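Week 7 notes: Can machines do chores yet?
Intro to Automation, Weltlow campus, notes posted 05/10/2021

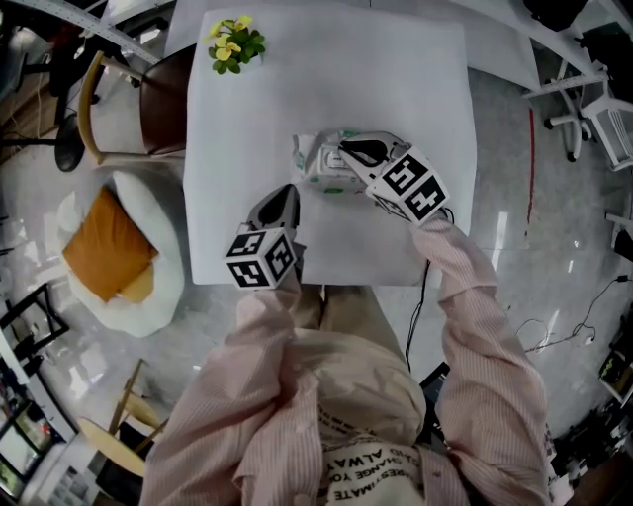 Fig. 1. Picking up a soft pack with hand-held grippers.

OK, so last time we finished with the factory arms, and I promised we'd get to the stuff people keep asking me about, meaning laundry, dishes, wiping the counter, all of it. My short answer is "some of it, slowly, if you set the room up first." The long answer is the rest of these notes (and a fair chunk of the final, hint hint).

Let's start with the soft pack in Fig. 1. I love this as a first problem because it looks like nothing! You'd grab one of these at home while talking on the phone. But a soft package changes shape when you squeeze it. Grip it too lightly and it can slide away from you, squeeze too hard and the thing buckles and your nice plan for where to put it is off. A metal bracket on a shop floor does none of that, and that's a big part of why bracket jobs got automated so long before kitchen jobs.

Notice who's doing the thinking in Fig. 1, too. The gripper jaws are simple, but there's a person behind them deciding where to pinch. Try it yourself with kitchen tongs tonight and see how many chores you can still get through. I managed most of a sink of dishes and dropped one mug. Two stiff fingers on each side will get you surprisingly far, so I don't buy the argument that we're all waiting for a perfect robot hand. The deciding is the hard bit.

The patterned cubes on the grippers are fiducial markers, same idea as in the week 5 reading. A camera that knows the pattern can work out where the cube is and which way it's turned. Please review that section if it's fuzzy, we'll need it for the lab.

Now the two cases from the packet.

Jurnik is the shop-floor one, a packing cell that handles one size of carton all day. It ran 3820 cartons with 22 stops where a worker had to step in. That's good! But look at the table in the packet and you'll see most of the stops came right after a delivery of slightly damp cardboard.

Brusine is the household one - a towel folder tested on a plain table. It needed 20 minutes for seven towels, and it had to be handed each towel by a corner. I timed myself at home and I'm not going to brag, but come on.

So when someone tells you a machine "can do" a chore, ask what was set up for it beforehand, and who fixes things when they go wrong. Write both down for every example in your homework.

For next time: read the Avram chapter up to the part on grasping (skip the math box, I'll do it on the board), and pick one chore you did this week. Half a page on where a machine would get stuck. Handwritten is fine.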